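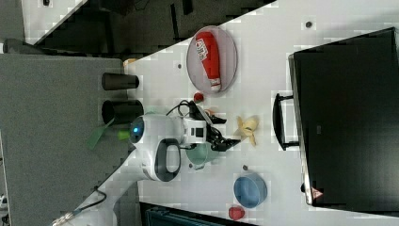
What an Open Day Should Measure

Most robot demonstrations report one number, and it is usually the wrong one. At the Dekholm open day in January the number on the wall was 2,163, the count of grasps completed by the lab's tabletop arms since the program began. Visitors photographed it. I wrote it down too, and then spent the train ride home trying to work out what it told me. My conclusion is that it told me the arms had been switched on for a long time.

A grasp count has no denominator. It does not say how many attempts were made, how many objects were presented, how often a person reached in and reset the table, or what the arm was asked to do once it had the object. A count that can only go up is a usage meter.

The better figure was on a sheet of paper clipped beside one of the stations. Theresia Moser, who ran that station, had logged 243 attempts over the preceding weeks with one line for each. The columns were object, start position, outcome, and whether a human had touched anything between start and finish. The last column is the one I would make mandatory. In my experience it is also the first to disappear when a lab prepares for the public.

Her object set was ordinary: a squeeze bottle, a cup, a bowl, a soft banana with its peel open. Several people around me seemed to think this was a poor showing next to the Neven station across the hall, where an arm stacked machined blocks at speed. I disagree. Machined blocks are rigid, identical, and have parallel faces that suit a two-fingered gripper. Close the jaws anywhere near the center and the block comes up. A good fixture and a timer would do much of the same work.

Soft toys are harder to score, and for that reason more useful to watch. The fabric gives under the fingers, so jaw width says little about grip quality. The flaps move when the arm moves. A vision system that has found the outline of the object before the lift has to cope with a different outline after it.
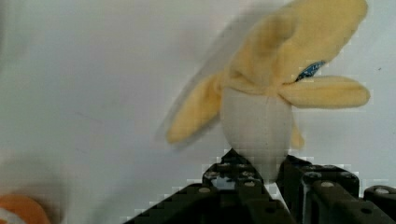 Sunita Ridgeway
Contributing writer, automation and test methods

Consider what has to be decided before an attempt with the banana can be marked a success. If the jaws hold the narrow end of the fruit and the peel swings freely, is that a grasp? I would say yes. If they hold a single flap and the rest hangs below, I would say it depends on the next step. Placing it in a tray might be fine. Handing it to another machine would not be. Moser's log had a separate code for this case, and she had used it 12 times. The wall display had no such category, and when I asked how those attempts were counted there, the answer was that they were counted as grasps.

I do not think anyone was trying to mislead. The display was designed for people walking past, and people walking past want a large number. But an open day is one of the few occasions when outsiders stand next to the equipment, and it is a waste to send them away with a figure that cannot be compared with anything.

There is a fair objection, which the host from Zaugg put to me over coffee. Failure rates without context can be as misleading as grasp counts. A lab that tests on difficult objects will look worse than one that tests on blocks, and a visitor with 40 minutes to spend will remember only that one arm dropped things. He is right about the visitor. The remedy is to publish the object list next to the rate – one sheet of paper, as Moser had done.

Isen has announced an open day of its own for the spring. I would ask the organizers for attempts, outcomes, and interventions at every station, with the objects named. They can keep the big number on the wall if they like.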